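Einwendung gegen Umspannwerk: Muss ich zur Erörterung persönlich hin?
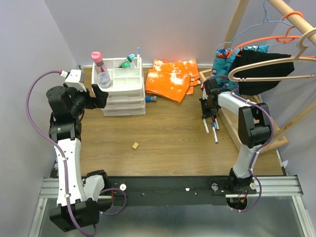

Zwei Roboterarme am Holztisch

Frage von Margit Forsberg, 5. September

Bei uns in Narken soll hinter dem Sportplatz ein Umspannwerk gebaut werden, Vorhabenträger ist eine Firma namens Peneck. Ich habe fristgerecht eine Einwendung geschrieben (Lärm, Zufahrt, Sichtschutz), 6 Seiten, mit Anlagen. Jetzt kommt die Einladung zum Erörterungstermin, an einem Werktag um 10 Uhr, im Saal der Kreisverwaltung. Verfällt meine Einwendung, wenn ich nicht erscheine? Und darf mein Nachbar für mich reden? Er tut das ohnehin gern.

Antwort von Jérémie Gaillard

Nein, die verfällt nicht. Was schriftlich und rechtzeitig eingegangen ist, muss die Behörde auch dann berücksichtigen, wenn dein Stuhl leer bleibt. Steht meistens sogar in der Bekanntmachung, gern im vorletzten Absatz, kurz bevor man einschläft. Der Nachbar darf dich vertreten, braucht aber eine schriftliche Vollmacht. Name, Aktenzeichen, Unterschrift, fertig. Schreib hinein, ob er nur vortragen oder auch Zusagen machen darf – bei redseligen Nachbarn würde ich Letzteres streichen.
Hingehen lohnt sich trotzdem. Bei unserem Verfahren hat der Lärmgutachter auf Nachfrage zugegeben, dass er die Trafos nur im Normalbetrieb gerechnet hatte. Das Protokoll kannst du hinterher bei der Behörde anfordern.

Antwort von Monique Gilbert

Bringt doch alles nichts, die bauen eh. Bei uns saßen 30 Leute im Saal, und am Ende gab es 2 Reihen Hainbuchen. Die sind jetzt kniehoch.

Antwort von Évan Roussel

Kniehoch ist für Hainbuchen im ersten Jahr ganz ordentlich.
Zur Sache: Jérémie hat recht. Nimm einen Ausdruck deiner Einwendung mit, die Themen werden nach Tagesordnung aufgerufen, und die Zufahrt kommt gewöhnlich kurz vor der Mittagspause dran. Belegte Brote nicht vergessen, die Kantine ist für Einwender nicht zuständig.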